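Kleiner Thread, weil ich mich gerade so freue: Unser neuer Gemeinschaftsraum in Erkville steht! Also, er stand vorher auch schon, aber jetzt arbeiten wir wirklich drin.

Ich hatte ehrlich Angst vor der Halle. Wellblechdecke, Träger, Rohre, alles offen. Der erste Entwurf vom Büro Birhane sah eine abgehängte Decke vor, schön glatt und schön teuer. Haben wir gestrichen und ich bin SO froh drüber.

Stattdessen: alles da oben einfach weiß lassen. Macht unglaublich viel aus, der Raum wirkt gleich doppelt so luftig.

Weiße Decke, Leuchtstoffröhren, großes Whiteboard:

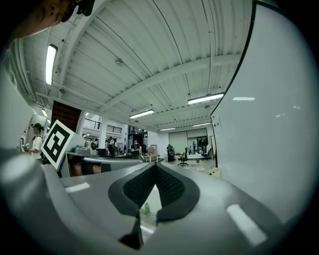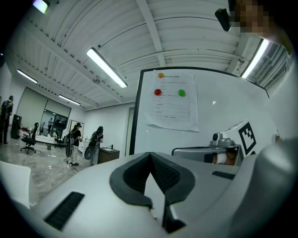
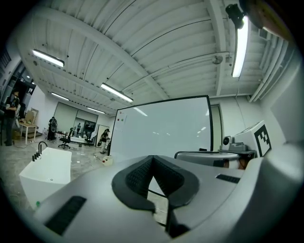

Zum Licht wurde ich schon ein paarmal gefragt. Wir haben beim alten Raum in Pavholm den Fehler gemacht, alles auf eine einzige Reihe zu setzen, und hinten saß man im Halbdunkel. Die Röhren sind jetzt über die Decke verteilt, auch weiter hinten hängen noch welche, und das ist ein völlig anderes Arbeiten. Kleiner Haken: Das Whiteboard glänzt und spiegelt die Lampen als helle Streifen. Wer schräg davor sitzt, rückt halt ein Stück. Geschenkt!

Apropos Whiteboard – meine große Liebe. Ich wollte erst 2 kleine nehmen, zum Glück hat man mir das ausgeredet. Auf ein großes passt ein ganzer Wochenplan UND das Gekritzel daneben, und es muss niemand mehr wischen, bevor die anderen fertig gedacht haben.

Kosten, weil das immer kommt: mehr als 400 Euro haben wir allein fürs Streichen ausgegeben, Farbe und Leihgerüst zusammen. Würde ich sofort wieder tun.

Was noch fehlt: Akustik. Bei 12 Leuten wird es unter dem Blech ordentlich laut. Im März kommen Filzpaneele von Zodlow, erst mal zum Testen an eine Wand. Ich berichte!

Und falls jemand Erfahrung mit Teppich auf so glattem Hallenboden hat – gern her damit, ich lese alles.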